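Gisetance open day: the stop that didn't stop

I went to the Gisetance open day in July mostly to hear how they would talk about the fault. Everyone in the trade had heard some version of it by then.
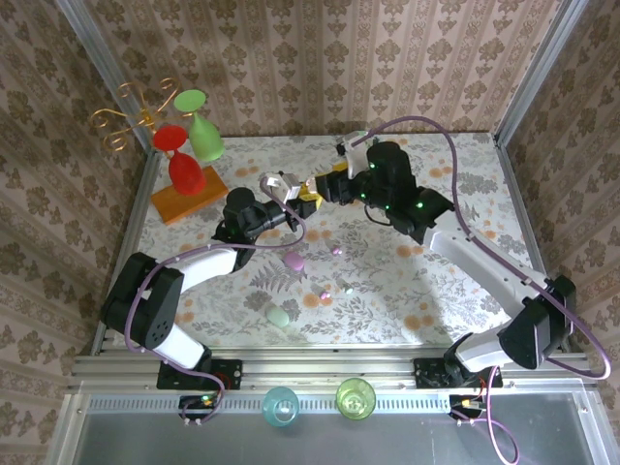 The short version is that one arm of a two-arm cell kept moving after the stop button was hit. Edvin Eklund, who ran our tour, put it at 400 milliseconds. He called that "within what we'd expect." I asked who had expected it. He said the figure came from the log, run 3692, and moved us along.

The cells do tabletop handling with two arms working close together, grippers nearly touching at times. The wallpaper and flowered tablecloth are there to make it look like somebody's home, and the job has wine glasses hanging on a rack. If the pitch is homes, a late stop matters more to me than a dropped glass.

Their fix is a new relay from Hurner and a software patch. Teodoro Cabanatuan, from the test side, was more open. He said both arms had been sharing one stop signal, and the second arm read it late. They have run 4000 stops since the patch with no repeat. All of them were done on 8 cells in the same room, with staff pressing the buttons. I asked about a stop in the middle of a handover and he said that was "on the list."

We were given a Stinemix brochure with coffee. It has a page on safety and doesn't mention the fault. I have asked for the log and will post it if they send it.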